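Marker plant puts simulated robots to work before the real ones arrive

ASHBY – The packing room at Fulla, which makes markers for schools and offices, will get its first robot arms in December. The people who work there have already spent months with them on screen. 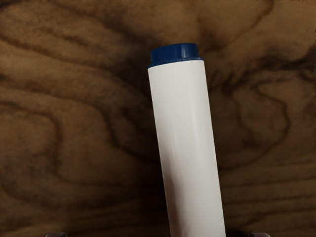 The company is moving its end-of-line sorting to robot arms supplied by Codeo. Until now, workers have picked markers off a table by hand, turned them so the caps all face the same way and laid them in trays. The arms are being trained for that job in a computer simulation, where a marker can be dropped at any angle and picked up again as often as needed.

Four people from the packing room were taken off their regular shifts to help. They sit with the Codeo staff in a former storeroom, go through the simulated picks and mark the ones that would cause trouble on the real line, such as a grip too close to the cap or a marker set down backward.

Kane Maihi has packed at Fulla for 10 years and was among the first to sign up.

"I thought they'd want somebody who knew computers," he said. "What they wanted was somebody who knew how a marker rolls. I can tell from where the fingers come down if it's going to get away from you."

Maihi will become a line technician when the arms are installed. The new job pays more but comes with a rotating schedule, and he said he has not decided how he feels about the night shifts.

Fulla employs 25 people in packing. Plant manager Rangi Ruawai said there will be no layoffs during the first year, and that three open positions in the room will be left unfilled. Some workers will transfer to the company's warehouse in Ferkton, where the lifting is heavier but the hours are fixed. Transfers are voluntary for now.

Ruawai said the sorting table has long been the hardest place to keep staffed.

"It's wrists and shoulders," she said. "People do it for a few years and then they ask to move. We've been rotating them every two hours and that only helps so much."

Workers have asked for a written guarantee on jobs that runs past the first year. Ruawai said the company was still discussing it and would give an answer before the arms go in.

There are also questions about pace. The current line slows down when a tray is short or a batch comes through with bad caps, and packers use those minutes to stretch or restock. Maihi said he would like the new line to keep some of that slack for the people feeding it.

Codeo will run one arm next to the existing table at first, with packers on both sides. A second arm will be added if the first one keeps up through a full shift. Training for the remaining packing staff begins the month before installation, in paid sessions that start at 7 a.m.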